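Robot Manipulation Practical, Handout 4: Sorting on the Table

Course notes by Lena Górecki, version of 13/06/2023

These notes continue from Handout 3, where we calibrated the two arms and checked the limits of each joint. Please read section 2 of that handout again before you come to the laboratory. I will not repeat the safety rules here, but they are still valid, also when only one arm is moving.

4.1 The task

Each group programs two arms which share one table. There are small building blocks, round glass dishes and one plastic basket with holes in the walls. The blocks must go into the dishes by color, and after this the dishes are moved to the basket side of the table. You decide yourself which arm does which part. In the last semester most groups gave the blocks to the left arm, but it is not a rule.

The blocks are translucent, and this is the first difficulty. A translucent block on a white table has a weak edge, and its color changes with the light that goes through it. If your color threshold is too narrow, a red block can be found from one side and lost from the other. Take the reference colors again every time you start a session.

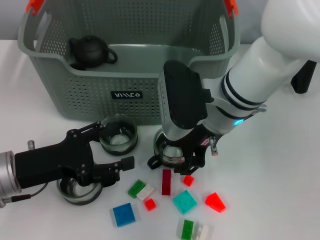
The second difficulty is the shared space in the middle. Both arms can reach the area in front of the basket, so your program needs a simple lock: before an arm enters this area, it asks for the lock, and it gives the lock back only when the wrist is outside again. Many students release the lock when the fingers open. This is too early, as the wrist is still over the dish at that moment.

4.2 Grasping glass

Start with low force. In our software the force value goes from 0 to 1000, and for the dishes you should begin at 195. If the dish slips, increase in small steps and write every step in the log. Values over 733 are blocked for this exercise and the program will stop with an error. Please do not change the block in the configuration file.

A glass dish gives the camera very little to see. We recommend to look for the dark rim and to ignore the wall. When the rim is found, fit a circle to it and take the center from the circle. Do not take the center from the bounding box, the gripper can cover one side and then the box is wrong.

4.3 Lifting over the basket

The basket rim is higher than it looks from the head camera. The path for the held object must have three parts: straight up, sideways, straight down. A diagonal path is shorter, but the object can touch the rim, and with a clear object you may not notice the contact in the camera. Use the wrist view of the other arm to check the distance between the object and the rim.

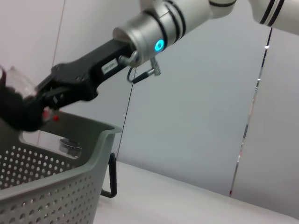 Fig. 4.2. Gripper with a clear plastic object over the basket, seen from a wrist camera.

Also look at the cable near the wrist. When joint 6 turns far, the loop becomes tight. Kacper Domański made a small table of safe angles for both arms, you find it in the course folder under the name "Pretau". The same folder has the example scripts "Wróbel" (lock between arms) and "Horton" (circle fitting). You may use them in your project if you name the source.

4.4 What to hand in

One report for each group, not more than four pages. Please include:

- a drawing of the shared area and where the lock begins and ends
- the force log for the dishes
- one failed grasp, with your explanation of the reason
- the code as a separate file

The failed grasp is graded the same as the other points. A report without any failure is usually a report where the log was not kept well.

Groups who want to show their program at the Gullalbridge student competition in July should tell me before they hand in the report. For the competition the dishes are placed by the judges, so positions written directly in the code will not be accepted there.

Next handout: passing an object from one arm to the other.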